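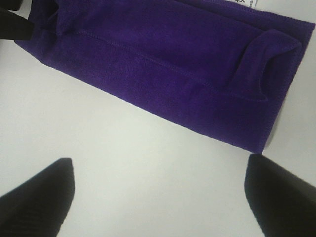 What is playing at the Drusent this spring? A full run of Matei, the little black-and-white comedy about a mail carrier who can't stop reading other people's postcards, in a fresh print with the complete final reel.

What a treat this is! Matei has been hard to see for years, and the versions that did get around were usually missing the whole train station sequence, which is the funniest thing in it (and the saddest, come to that). The new print runs 86 minutes and puts the station back where it belongs, right after the wedding. Suddenly the last scene makes sense. When Matei hands over the blue letter and walks off without his hat, you know exactly whose hat it was in the first place.

Marius Iordache plays the mail carrier, and if you only know him from his later, heavier parts you're in for a surprise. He's light on his feet, he's quick, and he gets a huge laugh out of nothing more than trying to close a mailbag with one hand. Director Cosmin Husar gives him plenty of room, too. There's one long take on a staircase where Iordache climbs 4 flights with a parcel that keeps ticking, meeting a different neighbor on every landing, and the camera just goes up with him. People at the February preview clapped when he reached the top!

The film was shot in 38 days on a tight budget, and Husar has talked over the years about how the rain in the market scene was real and how the crew kept going because they couldn't afford to come back. It looks wonderful. The umbrellas fill the whole street, and somewhere in the middle of them Matei is trying to keep a single postcard dry under his cap.

Ultell, the company handling the release, has also redone the subtitles, and they're a big step up. The old ones skipped most of the landlady's insults. The new ones keep them all, including the long one about the goose.

Showing before each screening is Curier, a short that Husar made as a student with Iordache in a small part as a baker. It's rough around the edges and some of the sound is muddy, but the chase through the bakery is already pure Husar, flour everywhere.

The run opens Fri 5 April in the small upstairs room, which has 100 seats, so it's a good idea to get there early for the evening shows. Husar will introduce the first one and stay afterward to take questions from the audience.

Contact the news desk | Copyright, all rights reserved | Back to top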